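Table Surfaces: Water Rings and Gloss Finishes

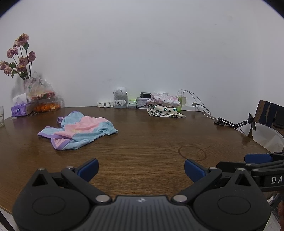 Round table, glossy dark brown woodgrain, with a faint ring at lower right of the child's garment.

The Mindale household care group has had several inquiries about ring marks on dining tables that also serve as general storage. Liv Brekke has updated the guidance sheet, last revised in September.

A faint circular mark on a gloss finish is in most cases moisture held in or just under the top coat. Clear the affected area first. Textiles left in a heap can hold damp against the surface and should be folded and moved to a chair or drawer. Vases need a coaster with a raised rim. Fruit containers should be lifted and wiped underneath once a week, as should drinking glasses left out overnight.

For treatment, place a dry cotton cloth over the ring and apply an iron at its lowest setting, without steam, for 17 seconds. Lift, check, and repeat no more than two times. If the mark persists, leave the table uncovered for a day before trying a paste wax. Test any wax on the underside of the rim.

The method applies to lacquered and varnished wood. It should not be used on printed or foil-faced tops, where heat can lift the facing. When the construction is unknown, use a damp cloth and mild soap only, then dry along the grain.

The revised sheet runs to 2 pages. Printed copies are at the Brandley desk, next to the paint charts.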